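Section 4: Cleaning Out the Dust Before You Start

If you're bringing an older desktop back into service with the Nakeck refresh kit, please give it a good cleaning first. I know it's tempting to skip ahead to the new parts (we all want to see the thing light up!), but a machine that has spent years under a desk is usually full of fluff, and an hour spent now will make the rest of this guide go a lot more smoothly.

You will need the soft brush and the 2 lint-free cloths from the kit, a can of compressed air, a Phillips screwdriver, and a small dish for the screws. An egg cup does very nicely.

1. Shut the computer down from the menu, switch it off at the back, and unplug the power cord. Unplug everything else too, including the network cable.

2. Hold the power button in for 12 seconds, then let go.

3. Carry the tower to a table with good light and lay it down gently with the removable panel facing up. Take out the screws at the back edge, slide the panel off, and put it somewhere you won't step on it.

CAUTION: Never open the power supply itself. It can hold a dangerous charge even when unplugged. Clean only its outside vents.

4. Touch a bare metal part of the case before you reach inside, and do it again whenever you've walked away and come back.

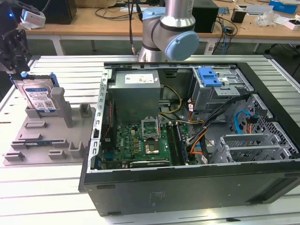

Murray Paquette wrote in after the first printing to say that he'd add a word on fans: hold the blades still with a fingertip before you spray, and don't let the air spin them, as he ruined a perfectly good bearing that way one Wednesday evening. We've worked his advice into the next step, with thanks.

5. Holding each fan still, blow the dust out in short bursts. Keep the can upright and move it along as you go.

6. Brush the corners and the vents with light strokes, always toward the opening. If a memory slot is empty, a puff of air is plenty; leave the brush out of it.

CAUTION: If the processor has been removed, keep the brush and cloths well away from the socket. The contacts in there bend very easily.

7. Wipe the inside walls of the case with a dry cloth. Save the second cloth for the outside, where you may dampen it a little.

Note: Leave the tower open for 60 minutes if you used a damp cloth anywhere near it, then refit the panel or go on to Section 5, Fitting the New Drive.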